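About Hokham Workshop

Welcome, and thank you for wandering as far as this page! Hokham is a shared workshop for people who like to build robots and who have, for one reason or another, run out of kitchen table. We began with 7 members, a borrowed pillar drill and a great deal of optimism, and we have since grown to 138, some of whom come in every evening and some of whom we see twice a year with a box of motors and a hopeful expression.

Our longest-running build is called Cindel, and it is the one most visitors ask about. Cindel is our attempt at a pair of arms that can help with ordinary household tidying — towels and cloths, mostly, and the baskets they live in. We picked laundry in the belief that it would be an easy place to start, and we have been learning about fabric ever since. A towel never lands the same way twice, and a fold that looks simple to you or me can keep a roomful of us busy until closing time. 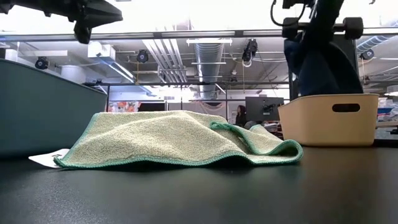
Cindel at the bench, with one arm down in the cream basket and a towel on the table.

The main bench sits inside a metal frame, and we keep the tabletop plain and dark, which makes pale cloth much easier to pick out. The sleeves are sewn by members at our Wednesday session, and if you can use a sewing machine we would love to meet you (we have plenty of people who can solder and very few who can put in a decent hem). The control software is our own. We call it Trultier, after a misprint on an early parts label, and it is shared freely with anyone who joins.
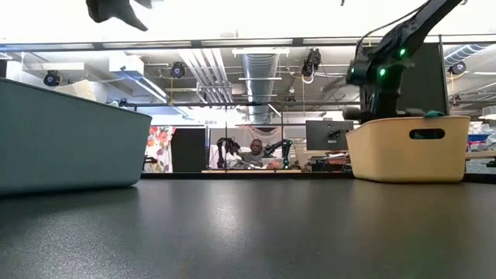

The same bench, with a second workstation and its two arms further back.

Members pay 87 pounds a quarter, which covers the room, the electricity and a fair share of screws. Our smaller room, Toivonen, is set aside for quieter work such as wiring and writing up notes, and the kettle lives there too. Last year we spent 4000 pounds on better lighting and new benches, every penny of it raised at our March open day, and we are still very grateful to everyone who came along and bought cake.

You don't need any experience to join us. Bring a project if you have one, or lend a hand with Cindel until an idea comes along. Doors open at 6pm on Wednesday for anyone who would like a look round — ring the lower bell, as the upper one belongs to next door.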